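Small balls keep rolling off a smooth white tabletop

Home and Furniture > Tables and Desks
Posted February 27, 2019
Viewed 458 times

Sudheer Shenoy

I have a plain white table in a carpeted room that I use for sorting and putting away small things. Beads, craft balls, game pieces, that sort of stuff. The top is smooth and has no lip. Anything round that I set down on it starts to wander, and then I am on my knees looking for it on a dark gray carpet.

I bought the table secondhand in October. It is a Lamberg, or so the seller told me, and I can't find a label on it. The top is 104 cm long and 61 cm deep. It doesn't wobble when I lean on it, so I assumed it was level, but now I doubt that.

What I have tried so far:

A folded towel under the work. Things stop rolling, but they sink in and they are hard to pick up, and the towel bunches.

A dinner plate. Everything rolls to the middle and piles up.

Putting a board against the far side. Good for that one side only.

I would like to keep the white surface clear if possible, as I can see small parts on it very well. I also don't want to glue anything to it. Is there a simple way to stop the rolling, or do I need a different table?

Aoife Hayes

You don't need a different table. I sort small parts on a white top most evenings and had the same trouble for a long time. There are two separate problems, the slope and the missing edge, and it helps to deal with the slope first.

Check the level

Use a short spirit level if you have one. Lay it along the length, then across the depth, and do each one in the middle and again near both ends. A cheap top can sag in the center and still look fine from above. A phone app will do in a pinch, but take the case off the phone, and turn the phone end for end and read it a second time. If the two readings disagree, go halfway between them.

If you have neither, use the ball. Set it down in the center with no push, let go and watch which way it heads. Do that a few times from the same spot. If it goes the same way each time, you have a slope. If it goes a different way each time, you are probably giving it a nudge as you let go.

Fix the legs

Carpet is often the reason. A leg settles into the pile over a few months, and the one nearest the wall can end up sitting on the tack strip, so it stands higher than the rest. Lift the table and move it a hand's width away from the wall, then check again. This fixed mine.

If it is still off, look for screw feet at the bottom of the legs. Many tables have them and people never notice. Turn the low one out a little at a time. With no screw feet, put a thin piece of hardboard under the low leg. Felt pads are no good on carpet.

Give the ball somewhere to stop

Even on a level top a light ball will move if you bump the table or turn on a fan. I keep a clear plastic tray with a raised rim on the table, off to the left, and finished pieces go in there. Clear is better than colored for me, as I still get the white background underneath and can find what I'm after. The drawback is that you can lose sight of the tray itself. On a white top the edges only show where the light hits them, and I have set a cup down on the rim more than once. A strip of painter's tape along one side takes care of that.
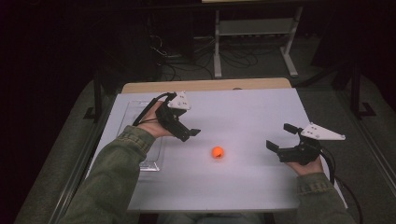 Light and background

Brightness matters more than people think. I have one strong lamp over the table and leave the rest of the room dim, and an orange ball stands out right away on the white. White or clear pieces are another matter. For those I slide a sheet of dark paper under the tray and take it away when I'm done.

Clean the top now and then

Dust and skin oil make a smooth top patchy, so that a ball sticks in one place and runs in another. Warm water with a drop of dish soap on a cloth, then dry it. Skip furniture polish. It makes the surface faster.

The board against the far side is worth keeping - I have a light wooden one along the far edge of mine. To stop something from rolling over the edge it has to stand a little higher than the tabletop, and if yours sits flush it won't catch much. You could raise it on a couple of thin strips of wood. That covers the back, the tray covers the left, and then you only have the front and the right side to think about.

For the front, a length of clear shelf edging held on with removable putty works and comes off clean. Test the putty underneath first, where it won't show, and leave it for a day. I don't bother with the right side.

Bent Thorlacius

Put a rubber mat on it. Wivus makes one for drawers that you can cut with scissors. I use it on my bench for screws and it works fine. Comes in gray and white, I think. It was cheap.

Sudheer Shenoy

Thanks to both of you. I did the ball check and it goes toward the window every time, so it is a slope. I moved the table out from the wall and it got better but it did not go away. The legs have no screw feet that I can find. I will cut a piece of hardboard this week.

Bent, does the mat have a texture? I had a drawer liner once with a waffle pattern and beads got stuck in it.

Bent Thorlacius

Yes it has small ribs. Might be a problem for beads. For screws it doesn't matter.

Vasanthi Venkataraman

I'd go a different way from the mat. If most of what you sort is round, get 2 trays and not one. Keep one for what you haven't looked at yet and one for what you have finished with, and leave the space between them bare. Take out one piece, set it in the middle, decide, and put it in the other tray. With a single piece on the table at a time you can always stop it with your free hand. It sounds slow but I got through a big tin of my late aunt's buttons and beads that way in roughly an afternoon, and nothing went on the floor.

Get trays with a low rim. If the rim is high you have to lift your wrist over it each time and you feel it by the end. The lids from food storage boxes are about right if you turn them upside down, and you may have some already. The Gallora ones I have are clear and slide a bit on a smooth top, so I put a dot of putty under each corner.

About the hardboard - make the piece bigger than the foot of the leg, maybe the size of a playing card. A small piece just sinks into the carpet along with the leg and you are back where you started. Check the level again after a week once the weight has pressed it down.

One more thing on the dark carpet. For anything that does get away, turn off the ceiling light and lay a flashlight flat on the floor. Even a small bead throws a long shadow. Look toward the low side of the table first, then under the skirting.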